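Vocal sits behind the band after mastering
Posted in Home Recording by retora

I'm finishing a singer/songwriter EP of jazz standards: one voice, upright bass, brushes, piano. The mixes sound balanced in my session. After the limiter the vocal drops back and the piano takes over. Session is 24-bit at 192 kHz. What should I check first?

cernomance
Check gain reduction on the limiter. If the piano peaks are triggering it, everything else gets pulled down with them. Compress the piano bus lightly before the master – 2 dB is plenty – and cut a little at 470 Hz, where it overlaps the voice.

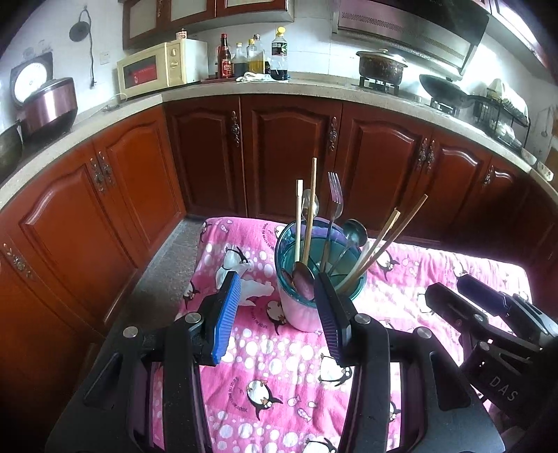
abbasi_audio | Member | 109 posts
Agree on the piano bus. Also match levels before you compare. A louder master changes how you hear the low end, and the vocal can seem lower than it is. Turn the master down until it reads the same loudness as the mix, then listen again. Automate the vocal by phrase if it still sinks in the choruses.

kestulex
192 is overkill for this. I'd just turn the singer up.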